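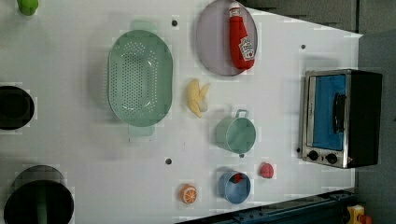
Recording demonstrations with a leader arm: the toy kitchen task
Last updated 2025-08-09

This page covers recording a set of teleoperated demonstrations on the Harnum bench. It assumes the leader and follower arms are already calibrated and the Levura recorder is installed. If they aren't, do the Nirkutano setup page first and come back.

Choose one task and write it down

Use a single sentence, for example "put the banana in the colander". Everyone who records for the set uses that same sentence. If you find yourself adding "and then", split it into two tasks and record them separately. Long tasks can be built up later from short ones.

"Put the ketchup bottle on the plate" is a poor first choice, as the bottle rolls when it is let go slightly too high. Start with the banana or one of the small fruits.

Lay out the table

Leave the other toys out. The policy has to learn to ignore them, and it won't if every recording is made with two objects on a bare table. Move things between episodes: turn the colander, swap the pot and the cup, shift the plate. Keep everything within the follower's reach and keep small pieces away from the holes in the tabletop.

Change the position of the target object every episode. Change the rest every 5 episodes or so.

Before you start

Check that you can reach the emergency stop from where you sit, with your free hand. Press it once, confirm the follower goes limp, release it and re-enable the arm. Support the follower while you do this or it will drop onto the table.

Match the leader's pose to the follower's before enabling. The recorder refuses to start if any joint is more than 7 degrees out, and shows which one.

Record

1. Press the left pedal. Wait for the tone.
2. Hold still for a second, then move.
3. Approach from above, slow down near the object, close the gripper, lift, move across, lower, open.
4. Return to the start pose.
5. Press the left pedal again to save, or the right pedal to discard.

Move at a steady pace. Pauses where you stop to think get learned as pauses. Watch the camera view on the screen in preference to the table itself; if you can't do the task from the camera view, the robot has no chance of doing it either.

If you miss a grasp and recover cleanly, save the episode. If you knock the pot over or have to reach in with your hand, discard it.

How many

Aim for 100 saved episodes for one pick-and-place task. That takes an afternoon with breaks. Our July set with the Doucet gripper ran to 1186 episodes across all the tasks, and the early ones were the least useful, mostly through jerky wrist movement. Throw away your first few without looking at them.

Check before you train

Play back every tenth episode at double speed. Look for dropped frames, a gripper signal that lags the picture, and episodes that end before the object is released. Trim the still part at the start if it runs over two seconds.

Then run the export script and copy the folder to the training machine. Training settings are on the next page.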